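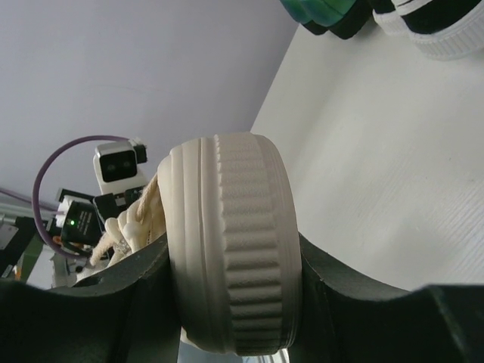
2019-06-15

Plorance Football Club has agreed to send midfielder Quentin Huet to Ongart on loan for the coming season, both clubs confirmed. The agreement runs until the end of next June and does not include an option to buy.

Huet, 23, came through the Plorance youth program and made his first league start two seasons ago. He played 565 minutes in all competitions last season, most of them as a substitute, and missed the final weeks of the campaign with a hamstring strain. The club's medical staff has since cleared him for full training.

In a statement, Plorance said the loan was arranged at the player's request. "Quentin needs regular matches at this stage of his career, and Ongart has offered him a clear place in its plans," the statement read. "He remains under contract and will rejoin our squad next summer."

Two other clubs made inquiries. Nakus submitted a written offer that included a permanent transfer, which Plorance declined. Tuten held early talks with the player's representatives but withdrew after signing another midfielder. 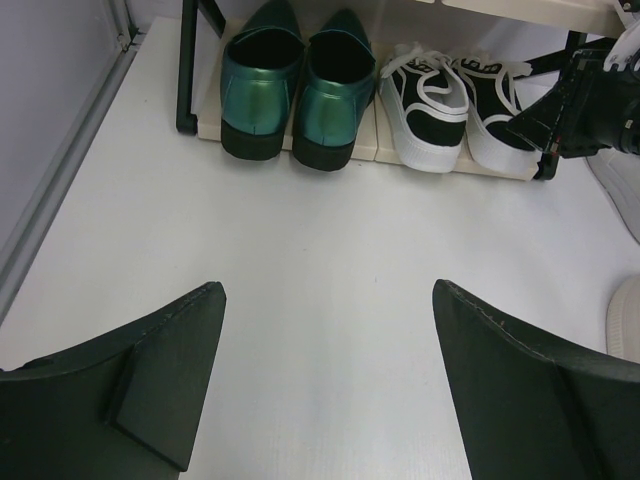
**Can Huet play against Plorance while he is on loan?**

He may not appear in league matches between the two clubs. The restriction does not cover the cup, where Ongart may select him without asking for consent.

Ongart will pay the larger part of the player's wages. The clubs did not disclose the exact division, and no loan fee was announced. Plorance keeps the right to recall Huet during the winter transfer window if he has not been used regularly — a clause the club now places in most of its loan agreements.

The move gives Ongart a third central midfielder ahead of its return to the second division. The team won promotion last month with a home draw against Tuten, watched by a crowd of 1,739, its largest of the season. Some 159 supporters have already reserved seats for the opening away fixture.
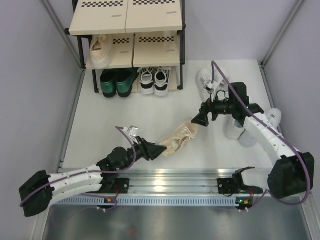 Huet is expected to report to Ongart with the rest of the squad on the first day of preseason training. He will wear the number 23 shirt, the same number he wore at Plorance. Two preseason friendlies are planned, the first of them at Nakus, and ticket details for both will be published by the host clubs.

Plorance has no immediate plans to sign a replacement. The club said two players from its under-21 team will train with the senior group through the summer, and that further decisions on the squad will follow after the first round of friendlies.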